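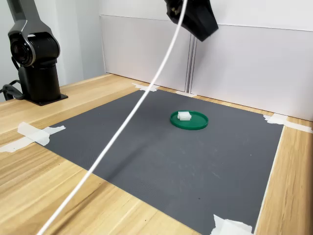 From: Anneli Heiskanen
To: Members' list, Prumham and Miltham Local Studies Network
Subject: Re: Loan terms for the parish map sets
May 2022

Dear members,

Thank you to those who replied to the notice on loan terms. I am writing on behalf of the Network office to answer the points raised by Genivaldo Coutinho, whose message is quoted below, and to set out the terms as they will stand from the first of July.

Genivaldo Coutinho wrote:

> Dear Anneli,
>
> I have read the draft terms with the staff of the Miltham reading room and we have four questions.
>
> First, the draft says that a map set may be borrowed for 8 weeks. Under the old terms we could renew once by telephone. The draft does not mention renewal at all. Has it been withdrawn, or was it left out by mistake?
>
> Second, we would like to know whether the Hyvönen survey sheets count as one set or several. They came to the Network in 5 portfolios, and each has its own shelf number. A group working on the river parishes needs two of the portfolios side by side. If each one counts as a set, that group is over its limit before it has started.
>
> Third, the deposit. The draft asks for 400 dollars for each set on loan outside the two towns. Miltham schools have always been treated as inside the towns, even the two that are over the boundary. Please confirm that this is still so. The school year is nearly finished and the teachers plan their fall work before they leave.
>
> Fourth, the draft asks borrowers to report damage "promptly." We have had trouble with this word before. Last time a torn fold was reported after nine days and there was a disagreement as to whether that was prompt.
>
> With regards,
> Genivaldo Coutinho
> Miltham reading room

The answers are as follows.

Renewal. The omission was ours. A borrower may renew once, for a further four weeks, unless another member has already asked for the set. Requests should be made in writing to the office before the due date. Renewal by telephone will end, as the office is not staffed every afternoon and several requests were lost last year between the answering machine and the loan book.

The Hyvönen sheets. These are five sets for the purposes of the catalog and one set for the purposes of lending limits. A member group may therefore borrow any or all of the portfolios and still take out one other set. Each portfolio must be signed for separately, and each must come back in its own case. Portfolio three has a replacement case that is slightly too wide for the Miltham shelves. It may be kept flat on top of the cabinet, provided nothing is placed on it.

I should add that the index to the Hyvönen sheets is still the one prepared by Jouko Pesonen when the collection was first given to us. It uses the old parish names throughout. Tuulikki Tikkanen has been working through a list of the modern names and has reached the end of the northern parishes. Her list is not yet complete, but the office can send a copy of the finished part to any member who asks. Corrections are welcome and should go to her directly. She would particularly like to hear from anyone who can place the farm shown as Clano on the third sheet of the second portfolio. It does not appear in the tax rolls under that spelling, and the chapel register has two entries that might refer to it or to a different holding on the opposite bank.

The deposit. Miltham schools will continue to be treated as inside the towns, including the two over the boundary. The final terms will name both schools so that the question does not have to be asked again. The deposit for other borrowers remains as stated in the draft. It will be held by the office and returned by check once the set has been inspected.

Two members wrote privately to say that the sum is too high for small societies. The office has considered this. The largest sets would cost well over the amount of the deposit to repair, and one repair last winter came to 600 dollars for cleaning and new linen backing alone. We are not able to lower the figure this year. A society that cannot meet it may instead use the sets in the Prumham reading room without charge, and we will extend the hours on request where a group is traveling some distance.

Damage. The word "promptly" will be replaced with "within three working days of being noticed." A borrower who reports a tear or stain within that time will not lose any part of the deposit for ordinary wear. Please do not attempt to mend anything. Household tape has done more harm to the Miltham estate maps than damp ever did – the marks along the southern edge of the mill sheet cannot now be removed.

One further matter was raised by Shih-chieh Tang, who asked whether borrowers may photograph the sheets and share the results. Members may photograph any map for their own study, without flash. Pictures of sheets dated before 1900 may be used in newsletters and talks if the Network is credited and the shelf number given. For later sheets, please write to the office first, as some of them were given to us on conditions which differ from one gift to the next. Tracing is not permitted from any sheet, with or without a protective layer.

Sets now out on loan are not affected. They remain under the terms on which they were borrowed until they are returned. Three sets are overdue, and the borrowers have been written to separately.

The final text will be sent to this list before the new terms take effect, and a printed copy will be placed in each reading room. Members who hold the old blue sheet of terms should discard it at that point. The loan request form will change as well: the box for a second contact is now required, and the form must be signed by a person who will be present when the set is collected.

Comments on wording may still be sent to me at the office. Please reply off the list where the matter concerns only your own group – several members have asked that we keep the general traffic down.

Yours sincerely,

Anneli Heiskanen
For the Network office, Prumham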